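News > Pets & Animals > Good News

Missing beagle mix walks back into Makbridge diner after 17 days

3 min read

A beagle mix who slipped her collar at a rest stop in July is home again after walking through the propped-open door of a Makbridge diner and lying down under a booth.

Pimum, who is six, belongs to Maxine Pryor, a school bus driver from Sutcliffe. The two were on their way back from a visit to Pryor's sister when they stopped to stretch their legs. A truck backfired on the far side of the lot, and the dog backed out of her collar and ran into the trees.

"I had the leash in my hand and the collar on the end of it and no dog," Pryor said. "I stood there calling until it got dark, and then I slept in the car with the window down."

She stayed in the area for three days, leaving a worn sweatshirt and a bowl of water near the picnic tables each night. When she had to go back to work, she posted Pimum's picture to a lost pets page run by Efe Okoro, a dog groomer in Makbridge. The post was shared 1112 times in the first week.

Okoro said the page gets a lot of traffic in the summer, when people travel with their animals and fireworks are still going off. He keeps a map of reported sightings and asks people not to chase a loose dog, even if they are sure it is the right one.

"A scared dog will run from its own family," he said. "Call it in, say which way it was headed, and leave it alone."

Sightings of Pimum came in from both sides of the river. One caller saw her behind a feed store. Another reported her asleep in a churchyard, though that turned out to be a different beagle, who lives next door to the church and was taken home by his owner.

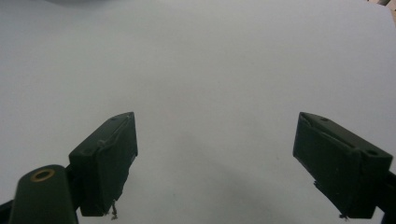

Then, shortly after 6 a.m., Corey Lockyer was setting up for breakfast at the diner he runs on the east side of town. He had propped the front door to let the kitchen heat out. When he came back from the walk-in cooler, there was a dog under the corner booth.

"She looked at me like I was the one who was late," Lockyer said. "I gave her some plain scrambled egg and shut the door."

He recognized her from a flyer taped up next to his register and called the number on it. Pryor made the drive from Sutcliffe before her morning route, which a coworker covered for her.

Pimum was seen the same day by veterinarian Anahera Harawira, who scanned her microchip and checked her over. The dog had lost four pounds, had ticks in both ears and a cut on one front pad, and was otherwise in good shape. She was sent home with an antibiotic and instructions to eat small meals.

Harawira said the microchip was registered to an address Pryor left two years ago. She suggested that owners look up their pet's chip record before a trip and make sure the phone number is current. A harness is also harder to back out of than a flat collar, she said.

Pryor has since bought a harness – bright orange – and updated the chip. She had offered a reward of $139, the amount she had set aside for new tires. Lockyer turned it down, and she gave it to Okoro to print flyers for other missing pets.

Pimum is sleeping a lot and no longer wants to be in the back seat by herself, Pryor said. The flyer is still up at the diner, with "FOUND" written across it in marker.

Related stories
Barn cat rides 40 miles in engine bay, steps out unhurt
Washington Teixeira's three-legged goat wins ribbon at Berau Fair
Five things to pack when you travel with a dog
Shelter clears its kennels in one weekend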